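## 4. Setting up the snack tray

This section covers the tabletop tray used on shared tables and reception counters. Wall racks are covered in Section 5. Read the cautions in 4.2 before the tray is placed for the first time.

### 4.1 Parts and supplies

- Clulleo clear acrylic tray, low wall, with handle slot
- Trasska non-slip dots, 12 per sheet (8 used, 4 spare)
- Microfiber cloth
- Mild dish soap
- Packaged snacks

The tray ships with protective film on both faces of the base and on the outside of the walls. The film is clear and easy to miss. Check all surfaces before use.

### 4.2 Cautions

**CAUTION:** Do not clean the tray with ammonia, alcohol, acetone or abrasive powder. These products cause fine cracks in acrylic, starting at the corners and at the handle slot.

**CAUTION:** Do not put the tray in a dishwasher or under a heat lamp. The walls will warp.

**CAUTION:** Maximum load when the tray is lifted by the handle slot is 1000 g. For heavier loads, support the base with both hands.

### 4.3 Preparing the tray

1. Peel the film from the base and walls. Start at a corner and pull slowly at a low angle.
2. Wash the tray in lukewarm water with dish soap. Rinse.
3. Dry with the microfiber cloth. Paper towels leave scratches that show under overhead light.
4. Turn the tray over and apply two non-slip dots at each corner, set in from the edge by the width of one dot.
5. Leave the tray upside down for 2 hours so that the adhesive can set.

**Note:** On oiled or waxed wood, test one dot on a hidden part of the table first. Some finishes take a mark from the adhesive. If a mark appears, use the tray without dots.

### 4.4 Placing the tray

1. Wipe the table. Grit trapped under the base will scratch both surfaces.
2. Set the tray down flat. Do not slide it into position.
3. Turn the handle slot toward the side from which the tray will be picked up.
4. Keep the tray clear of the table edge by at least the width of a hand.

### 4.5 Loading a single large bag

Large chip bags are stored upright, with the printed front facing out. Laid flat, a full-size bag covers the base, hides anything under it and can ride over the low walls.

1. Hold the bag by the top seal and let the contents settle to the bottom.
2. Flatten the bottom seal against the base so that the bag stands without support.
3. Place the bag toward the back of the tray. Leave the end with the handle slot free.
4. Release the bag and check that it does not lean over the wall.

A large bag of Lay's stands in the back portion of the tray, on a light wood tabletop.

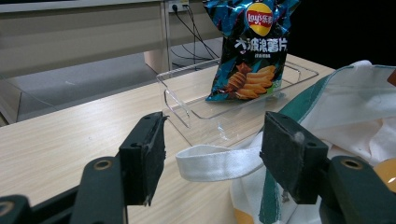
### 4.6 Loading small packages

1. Sort packages by height. Tall items go to the back, low items to the front.
2. Stand packets in rows parallel to the short wall.
3. Stop loading when the front row reaches the top of the wall. Do not stack above it.

**Note:** Unwrapped food must not be placed directly on the acrylic. Use the Ametti liner (ordered separately).

### 4.7 Routine care

| Task | Interval |
|---|---|
| Remove crumbs with dry cloth | Daily |
| Wash and dry | Weekly |
| Inspect handle slot for cracks | Monthly |
| Replace non-slip dots | Every December |

Remove the tray from use if a crack reaches the edge of the handle slot. Replacement trays are ordered through Pisharody using the form at the back of this guide. Send the completed form to Blair Menzies.

Section last revised Wednesday, September 21, 2022. Changes: load limit added to 4.2, step 5 added to 4.3.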